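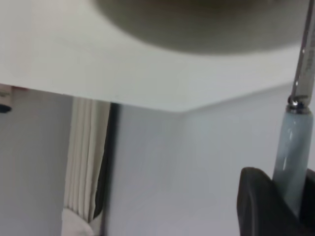

Blue-handled piece at the white table, gray round thing behind.

September 10, 2020

Table setup, utensils and rests

Cleared the white table first thing and wiped it down with the mild soap, then plain water. The spray from the supply closet leaves a film on that top, so please leave it alone until we have used up the soap. Bottle is on the shelf over the sink.

Main job for the day was sorting out how to set down the small utensils between turns. Flat on the table they are a nuisance to pick up. The handle lies against the top and there is nothing to get under. We tried a folded cloth last month and it moved around too much. Before that it was the lid of a storage box, which was fine until somebody needed the lid.

Went with wooden blocks. Two of them, one behind the other with a small gap, spoon laid across at an angle. Bowl on the back block, neck over the gap, handle coming down past the front block so the end sits on the table. I like it better than the cloth. The blocks are from the Horobets offcuts bin, sanded on the edges with 600 paper and left bare. No oil. If they start to stain we can sand them again or cut more, there is plenty of stock.
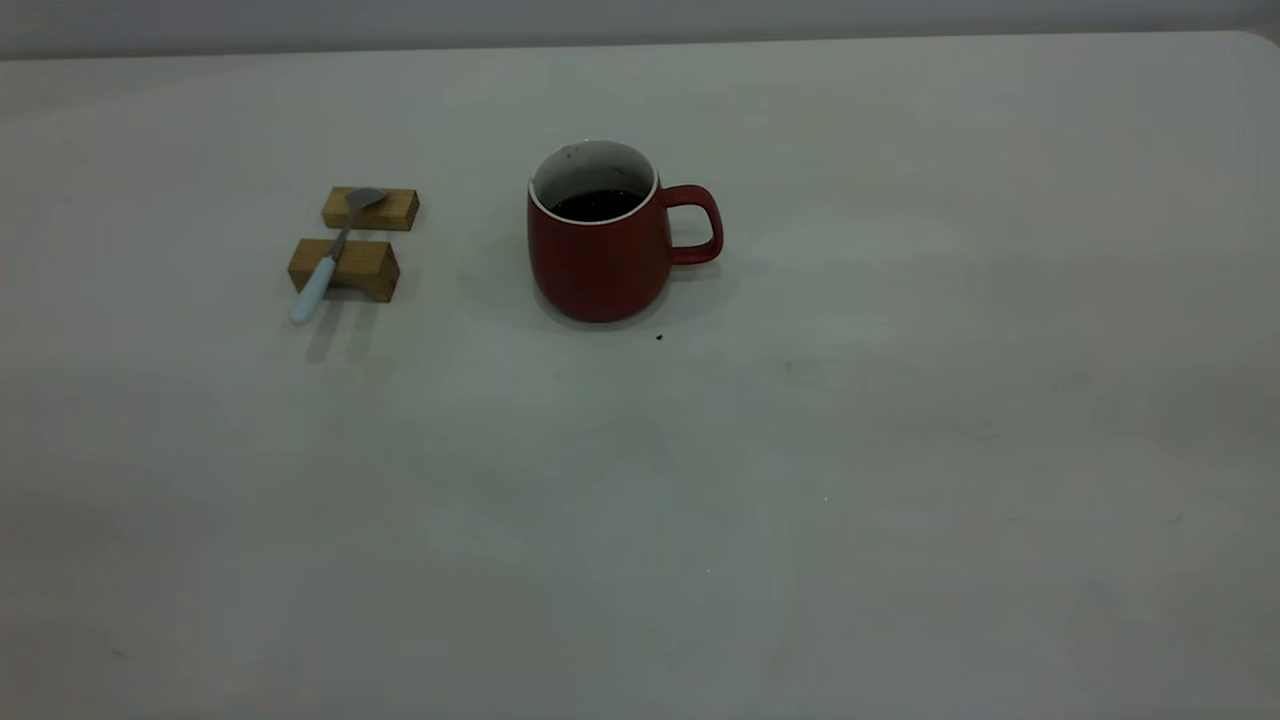
The gap matters more than I expected. With the blocks pushed together the neck sits on wood the whole way and the spoon slides if the table gets bumped. Opened up a little, it stays put. Too wide and the bowl end wants to drop off the back. I didn't measure it. Set it by eye, then nudge the table with a hip and see what happens.

Angle is a matter of taste. I had it square to the blocks for a while and it was all right, but the handle end was harder to reach from the left side. On the diagonal it works from either side of the table.

Handles. These are the light ones from the Heremico order, box 1606. They are smooth and show every fingerprint, so wipe them before they go back in the drawer. The neck joint is where food collects. I went over the joints with a soft toothbrush and will do it again at the end of the week. Don't soak them overnight – I have no idea what the glue is and would like to keep the set together. There were 12 in the box when it came in and I want to hand the same number back to Stevside.

Dishes stay on the side bench until needed. If they get parked on the table they end up right where the next person wants to work.

Light is uneven, as always in this room. The near corners go dim in the afternoon. I moved the floor lamp over by the window and it helped a bit on one side and did nothing for the other. Asked Clurville about replacing the tubes and they have it down for November. Until then, do the fiddly work toward the back of the table.

To do:
Cut a second pair of blocks, same stock, and break the corners a little more than on this pair.
Write the box number on masking tape and stick it inside the drawer.
Try the larger spoons on the same blocks. I suspect they need a wider gap, and maybe a taller block at the back.
Find the other soft cloth.

Left the blocks in the top drawer with the spoons, wrapped in a dish towel. Soap is getting low, one more week in it at most. Put it on the order sheet by the door.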